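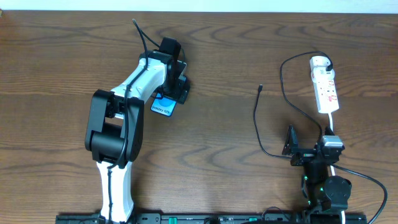

Two arms on a rail at the edge of a wooden table

Landlord sent a bill for shared building costs after year end. Do I have to pay all of it?

Posted by Senyo Amegashie in Small Business: Leases and Landlords

I rent a ground-floor unit in the Britano building and I'm in the second year of my lease. On top of rent I pay $188 a month toward what the lease calls common area costs. The rent and the monthly amount have been paid on time every month.

Last week the management company, Osei, emailed me a "reconciliation statement" for last year. It says the monthly payments were only an estimate, the real costs came in higher, and I owe the difference. The statement is one page. It has a line for snow and landscaping, one for insurance, one for property tax, one for "repairs and capital," and one for "administration." There are no invoices with it. The repairs and capital line is the biggest by far. They replaced part of the roof last summer, so I assume the roof is in there.

They want payment within 20 days and the email says unpaid amounts will be treated as unpaid rent.

My lease says I pay my "proportionate share of the costs of operating, maintaining and repairing the common areas, as reasonably determined by landlord." There's another paragraph that says I can look at the landlord's records "upon written request" but it doesn't say how soon they have to show them to me. I can't find anything that mentions the roof or the word capital.

What I want to know is whether I can hold off paying until I see the records, and whether a roof counts as a repair. I don't want to lose the unit. I also don't want to pay for a roof I'll only be under until the lease runs out. 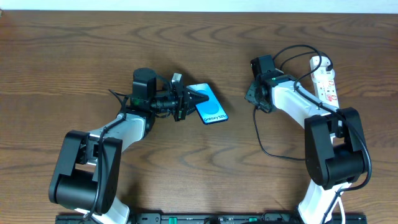 Left and right arms above the tabletop

Posted by leasedesk_mo

I did lease administration for a property owner for a long time, on the landlord side. I'm not a lawyer and this depends on your state and on the exact words in your lease, so treat it as a list of things to check.

A year-end statement like this is normal. The monthly figure is nearly always an estimate and there is usually a clause near the one you quoted that says the two sides settle up once the real numbers are in. Look for "estimated payments," "adjustment" or "reconciliation." Check whether that clause gives the landlord a deadline for sending the statement. Some leases say that if it comes late the landlord can't collect. Many say nothing.

Do not just skip the payment. If the lease calls these charges "additional rent," and most do, then missing one can be a default the same as missing rent. You could be right about the roof and still end up with a default notice. What tenants with good advice usually do is pay by the due date and say in writing that they are paying under protest and reserving the right to dispute the amount. Some pay the part they agree with and dispute the rest, but I would only do that if a lawyer has read your default clause and told you it's okay.

Send the written request for records now, while the 20 days are running. Check the notices section of the lease for how it has to be sent. If it says certified mail to a certain address, an email to the manager may not count. Ask for:

The general ledger for the common area account for the year
Invoices and proof of payment behind each line
The roof contract and how its cost was put into the statement
The square footage figures used to get your share
The management agreement, or at least the part that sets the administration fee

On the share itself, divide your square feet by the building's total leasable square feet and compare. I have seen statements where the empty units were left out of the total, which pushes everybody else's share up. Whether that is allowed depends on how the lease defines the share.

On the roof. Patching a leak is a repair under almost any reading. Replacing a section is where the arguments start. Landlords say replacement is a kind of repair. Tenants say a new roof section is a capital improvement that lasts many years and the lease never mentions capital costs. The label on their own statement helps you a little, because they wrote "repairs and capital" and your lease only says repairing. A common middle ground is to spread the cost over the useful life of the work and bill each tenant only for the years they're there. If you ask for that in writing, you may well get it without a fight. Also ask whether insurance paid for any of it and whether that money was taken off the total.

Posted by ponik_cleaners

same thing happened to us with a parking lot. we just paid it. not worth it imo
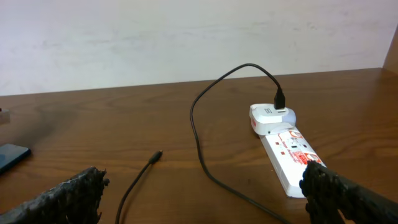
Levisness, April 4, 2021

Posted by hallway_ledger

I'd agree with most of what leasedesk_mo wrote and add a few things from the tenant side. I run a print shop and have gone through this with two different landlords.

Read the record request paragraph again and look for a time limit on objecting. Mine said the statement was final if I didn't object in writing within a set period. If yours has one, a record request alone might not count as an objection, so say both things in the letter: you object to the statement, and you want the records. Keep it short. Ours was a few sentences and it was enough.

Go and see the records in person if they offer that. They may tell you they only have them at the office. Bring something to take copies with and write down the date and who you met.
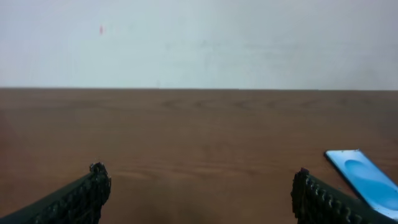

Phone on the table, screen lit

Watch the administration line. On one of ours the manager was charging a percentage fee and then also billing part of the office staff's pay as an operating cost. Our lease allowed the fee only. They took the staff pay out when I pointed at the clause.

Find out if there was a statement for your first year too, even a part year. If they never sent one, ask why, and ask for it. It could mean you owe more, so think about that before you raise it, but it could also show what the normal costs look like without the roof.

An hour with a local lawyer who does commercial leases is worth paying for before the due date. Bring the lease, any amendments, the statement and the email. Ask about the default clause first and the roof second.

Reply from Senyo Amegashie

Thank you. I found the word "additional rent" in the definitions at the front, so I'll be paying under protest. The notices section does say certified mail. There is an objection period as well, on the page after the one I was looking at. The letter goes out tomorrow with both things in it and I have a call set up with a lawyer before I send any money. I'll post what Osei says about the roof.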